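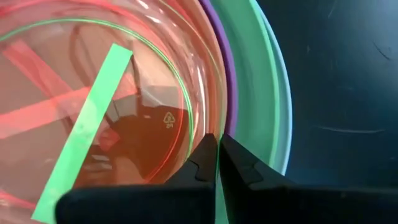 Hildegard Pfeiffer

Reading time: 3 min

Search the notebook

April, dye bench, 7:40 in the morning

Kettle on, window open, and I am finally sitting down to write up the onion skins before I forget which jar was which (again!). Bjartur left me a very kind note asking why the second madder bath came out so brown, and I've been turning that over all week, so it may as well go first.

I think it was heat. I had the madder on the back burner while I was winding skeins and talking, and by the time I looked at the thermometer it was well past where I like to keep it. The first bath stayed low and slow the whole afternoon and gave that lovely brick red on the Clirkbridge wool, and the second one went to a sort of wet cardboard. Same root, same jar, same mordant. The water might have something to do with it as well. I filled the second pot from the tap in the yard, and the yard water leaves a white crust on everything, but I'd expect hard water to help madder if anything, so I'm putting the blame on myself and the burner.

Now, onion skins. I weighed out 300 grams of dry skins, all yellow, saved up over the winter in paper bags, and simmered them for an hour with the lid half on. Strained through the old pillowcase, squeezed hard, let it cool until I could keep a finger in it. Three skeins went in, all from the Schwerdtfeger batch, all mordanted with alum last month and kept damp. Skein one came out after 26 minutes and is a clear, cheerful yellow. Skein two stayed in until after lunch and is closer to marmalade. Skein three I left overnight, and I'm very pleased with it – deep, coppery, a bit like strong tea with the sun behind it.

I then did what I always tell beginners to leave alone and put a pinch of iron in what was left of the bath. A scrap of skein one went in and turned olive so fast that I laughed out loud. It's a good olive, too. Bjartur, if you still want a green for the yoke of your Plukavberg sweater, come and look at it before you go to the trouble of an indigo vat.

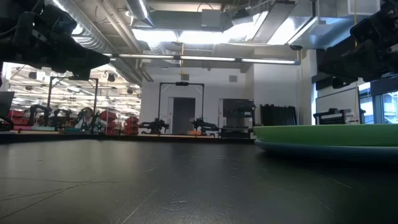

Plates on the right side of the table, the green one on top.

The light test is still going in the south window. Card 347 is the weld, and the uncovered half has lost a little, though you have to hold it next to the covered half to be sure. The walnut next to it hasn't budged. The beet one I only did to settle an argument, and it has faded to the color of a bandage, so please let's have no more beets.

Rinsing notes, mainly for myself: use water the same warmth as the wool, and don't wring. I roll each skein in a towel and stand on it, and it comes out nearly dry with no felting at all. Skein three gave up a good deal of color in the first rinse, very little in the second, and the third ran clear. I'd like to wash it once more with proper soap before I promise it to anyone.

Things to get: alum (we're down to the last scoop), cotton string for ties, a second thermometer that clips to the pot. Ultska have the alum in 1,000 gram tubs, and we'd get through one by fall easily, so I'll order that unless Bjartur has already done it.

Still don't know what to do with the brown madder skein. It's soft and perfectly sound, and I might overdye it with the last of the onion bath on a rainy day and see if it warms up. The bath is in the lidded bucket under the bench and should keep until next week.

Last updated: April, 9:15 in the morning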